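Gomby Phrase List -- README

Version of June 12, 2020

Gomby is a list of short English phrases for laundry and linen rooms, with a plain translation into simple words. It was made for small hotels in Clundley, where many workers read English as a second language. The list has 440 phrases. Of these, 400 are checked by two readers and the other 40 are marked "draft".

Files

phrases.txt -- one phrase on each line, then a tab, then the simple version
topics.txt -- the names of the 5 topics: sorting, washing, drying, folding, storing
notes.txt -- remarks on spelling, mostly "gray" and "grey"
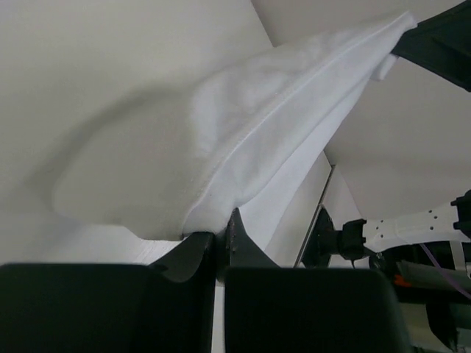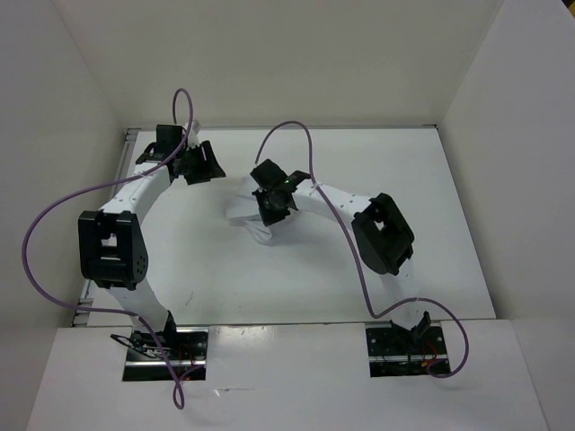
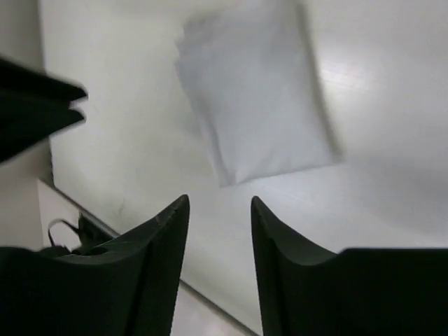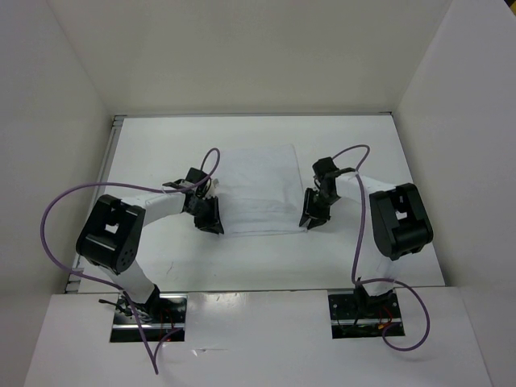
Is it allowed to print the list and hang it on a wall?

Printing is free for any use, also in a business. Please keep the name Gomby and the version date at the bottom of the sheet.

Format

The text is UTF-8 and the line ends are Unix style. Older versions used commas between the columns, and this made trouble with phrases such as "shake, then fold". If your program still expects commas, please use the converter in the Mirani folder.

Known problems

The topic "storing" is too small. It has almost no phrases about shelves. In 4 lines the word "press" can mean a machine or a cupboard -- we left both meanings in.

Corrections

Send one correction per message to the Prernier mailing list, with the line number and the new text. The next version is planned for January.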